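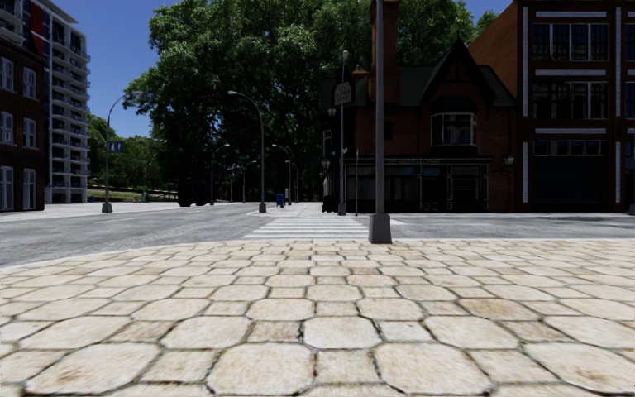 **Brivley Weather Watchers – Observers' Group**

Minutes, 7/7/21, as scribbled by me (Veronika Nägeli) and typed up the same night, so blame me for the spelling.

Konrad Koller chaired. Apologies from the Hong family, who were minding a sick dog.

**Last minutes** – passed, once I'd fixed the bit where I wrote "hall" instead of "hail".

**Rain gauges**

Konrad reckons the gauge at the creek end is reading low, and I agree with him – mine gets more nearly every time and I'm only up the hill. We talked about this for far too long! He'll run the two gauges side by side until November and we'll look at the numbers then. Please keep emptying yours at 9 am, even on Sundays.

**Pronex station**

The wind sensor is still sticking in light breezes. Konrad wants to clean the bearing first, I wanted a new one, and cleaning won. If it's no better by next meeting we buy the new one.

**Frost records**

We've now got 1,813 daily entries typed in from the old notebooks (my eyes are shot). There are 27 mornings where I can't read the minimum at all, so I've left them blank and put a pencil mark in the margin. Konrad will have a go with his magnifying glass.

**Newsletter**

Hello is going out late this month. I still need the rainfall table and somebody's favourite cloud story, any colour of sky will do – keep it under 1,000 words, please.

**Other business**

Spare max/min thermometer going free, see me.

Closed at 8.40 pm. Next meeting same place, and it's Konrad's turn to bring the milk.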